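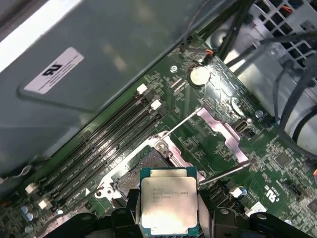

1/ Right. Old workstation upgrade, the thread. Posting as I go so excuse the spelling, tea in one hand

2/ Background: this has been the office render box at Loter for years. Got handed down to me in October when they cleared the back room. Still boots, still quiet, just slow at anything heavy. Budget 49 quid all in. We'll see

3/ The chip is a Xeon E5-1630 v3. Four cores, decent clock. Yes I know there are ones with more cores. I edit photos and run one very fussy mapping program, I want speed per core thanks

4/ Got it from Uysal, the little refurb place by the station. Came in a plastic clamshell inside a padded envelope inside a box big enough for a kettle. Can't fault them

5/ Memory out first. Four black slots, white latches on the ends, push the latches outwards and the sticks pop up. One of mine was really stiff. Slow and even, don't yank

6/ Put the sticks somewhere safe. I used an egg box lined with the antistatic bags. Label which slot each came from if you're forgetfull like me

7/ Cooler next. Four screws, go diagonally, quarter turns. Run the machine for 15 mins beforehand so the old paste softens, THEN shut down and unplug, otherwise you're tugging at it like a stuck jar lid

8/ Two levers on this socket. Two! My last board had one so I stood there for ages wondering why the frame wouldn't lift. There's an order to them, it's marked on the metal, read it

9/ Once it's open you've got the grid of contacts showing. DON'T touch. Don't lean over with a sleeve dangling either. Bend one of those and it's tweezers and a magnifying glass and a very long evening

10/ Chip goes in straight down. Hold it by the edges, find the little triangle, match it to the corner of the socket, lower it, let go. No pressing. If it isn't sitting flat lift it out and look again

11/ Levers back down. The second one takes more force than feels right and makes a horrible creak. Apparently normal. I aged a bit

12/ Paste – pea sized blob, middle of the lid. Had a tube of Grirkolari left over from the last job, still fine. Please don't start on me about spreading it, I've seen the arguments

13/ Someone asked about the coin battery on the board. If yours is as old as mine then swap it while the side's off. It's a couple of quid and saves the clock going daft every time you unplug

14/ Memory back in, cooler on, fan plug (forgot the fan plug, got a warning beep, put in the fan plug)

15/ It posts! Bios sees the chip straight away. Idling at 36 degrees which I'm very happy with

16/ Ran the Fulovum test twice, scored 842 on the second go. No idea what I had before becuase I didn't write it down. Do write yours down

17/ Total was under budget with enough left for chips. Next up is the drive, and whatever is rattling in the front panel. Old chip's going in a drawer unless anyone wants it, shout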